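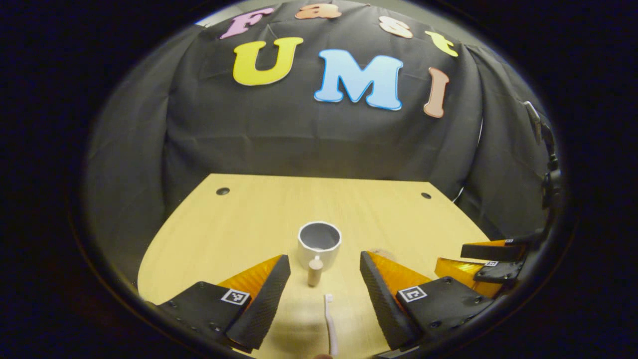 *Attachment 1: table top with mug, peg and toothbrush, letters on the backdrop behind*

**Ticket 165: Table wobble and sagging letters, display corner**

Raised by: Horacio Gallardo
Site: Clorness
Status: open, parts ordered

**Problem as reported**

The table in the display corner rocks when anything is put down near the rounded front edge. A mug with water in it will slop over. The lettering on the black cloth is also slipping. The "I" at the end of "UMI" leans slightly and sits lower than the "M". The person who put the letters up says they were level in September.

Two faults, so I have kept separate notes for each. Please don't split the ticket, the last one got lost that way.

**Table**

09:40. Cleared the top and pressed on each side in turn. Movement is front to back only. Put the spirit level on it and the top is flat enough, so it is not warped.

09:55. Turned it over. It is the Jonulis table, the older type, with the frame held by bolts from below. One bolt at the front was finger loose. Tightened it with the hex key from the drawer. Better, still rocks a little.

10:10. Checked the feet. One of the front feet has lost its rubber pad. Cut a piece of felt and stuck it on for now. The table no longer moves when leaned on, but felt won't last on this floor and will need doing properly.

10:20. Somebody asked whether the two small holes near the back edge are a fault. They are not. They were drilled for the Plurport cable clips, which were taken off when the lamp went. They go nowhere near the frame and can stay as they are. If people dislike the look of them I can fill them, but the filler I have is darker than the wood.

**Letters**

10:45. The letters are foam and weigh next to nothing, so the trouble is the sticky pads and the cloth. The pads don't grip fabric well, and every time the cloth is pulled straight the letters shift a bit.

10:50. Pressed the "I" back into line. It held until lunch and then dropped again at the bottom.

13:15. Tried a dressmaker's pin from behind on the "I" only. Holding at 16:00. The pin does not come through the front of the foam if you go in at a slant.

The "M" is the biggest and I expect it will be next. I have not touched it, or the "Fast" row along the top.

**Cloth**

It bunches at both sides and there are soft creases down the front. I have not ironed it. The label says cool iron only and the letters would all have to come off first. Suggest we do this when the letters are re-fixed and not before.

**Parts**

- Rubber feet, pack from Demchenko, part no. 76. Asked for 2 packs so there is a spare.
- Hook tape, narrow, for the backs of the letters. Stores to confirm they have it.

**To do**

1. Fit the rubber foot and take the felt off.
2. Re-check the front bolt after a week of use.
3. Take the letters down, iron the cloth, put them back with hook tape.

Until item 1 is done, please keep drinks towards the middle of the table and don't lean on the front edge. If the "I" drops again, leave it and add a note to this ticket with the time.

H. Gallardo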